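The Small Whiteboard Will Outlive Us All

It was meant to be gone by now, along with the fax machine and the desk calendar. 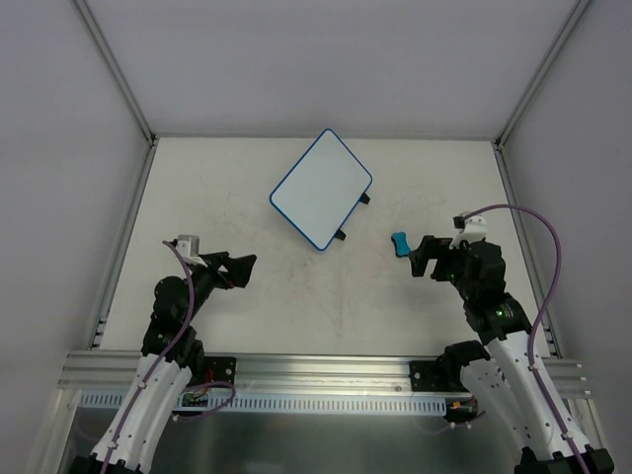 Somewhere in every household there is a drawer with a dead marker in it. The marker belongs to a whiteboard, the whiteboard belongs to a plan, and the plan was abandoned in May. I have owned 14 of these boards in my adult life, and I can date most of them by the resolution they were bought to support. The one with the cork strip was Spanish verbs. The magnetic one was a budget.

I mean the small kind, the size you can carry under one arm, with a bright plastic border and rounded corners. The big wall model is a different animal. It lives in conference rooms and still says SYNERGY in a faint green that no spray will shift. A small board makes no such demands. It gets leaned on the toaster, laid on a table at whatever angle it lands, and left there blank until someone needs to know who is picking up the dog.

Hedley's, the stationery store on Cernow Street, stocks 36 kinds, and I spent most of an afternoon with them. Some have little feet so they can stand up. Some have clips that grip the marker until the first time you need it. The cheapest has a blue edge and a surface so slick that the ink beads up like rain on a car hood. I bought that one, naturally.

Then there is the eraser, a product on which a surprising amount of thought has been spent. The old felt brick has been joined by the kind with a waist – narrow in the middle, flared at both ends, pleasant to hold and easy to lose. Finison sells a set of three in colors I would call dentist. I lost the first before supper. The other two are doing fine, mainly because I wipe the board with my sleeve.

A good wipe is harder than it looks. Go in circles and you get a gray cloud with yesterday's groceries still legible inside it. Go in straight strokes, top to bottom, and you push the dust into the border, where it stays. The Haugland company prints instructions on its box that run to 51 words, the last of which is "repeat."

I followed them. For one evening my board was perfectly clean, and I found I didn't want to write on it. It sat on the kitchen table through dinner, 100 percent full of potential, while I put the milk and the eggs on the back of an envelope.

By morning somebody in the house had drawn a horse on it. The horse is still there. It's in permanent marker.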